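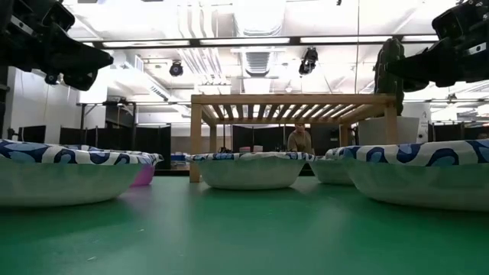 Laine Vanags

The recipe card for the Grornley gave the dilution as 22 percent. Miroslava Melnychuk measured 26 and wrote that in the log.

"Stir time?" asked Keith Tomoana.

"Forty seconds. Same as the last batch."

"Ice?"

"From the back machine. It runs warm."

He opened the lid and put a probe thermometer into the bin. It read just under freezing, and the cubes had a film of water on them. A wet cube carries its own melt into the glass before any stirring starts. He shook a scoop of them in a strainer, weighed what was left and got 53 grams of water off the scoop.

The Grornley was rye, dry vermouth and a bar spoon of pear brandy. The hotel in Zillerville had served it since before either of them worked there, and Natalie Penrose, who owned the hotel, drank one at six every evening. For the past month she had left a third of it in the glass. She had not said why.

Miroslava made two more. The first used drained ice and forty seconds. The second used drained ice and twenty-eight. She strained both into chilled coupes and put a strip of tape under each foot -- A and B.

Natalie came down at six. She tasted A, then B, then A again.

"This one is what my father made," she said, and held up B.

"He used less stir," Keith said.

"He had a bad shoulder."

She finished it standing. Miroslava crossed out the forty on the card and wrote 28 above it, with her initials. Then she turned the card over. On the back, in pencil, in handwriting she did not know, was the same number.

She put the card back in the box and went to drain the ice.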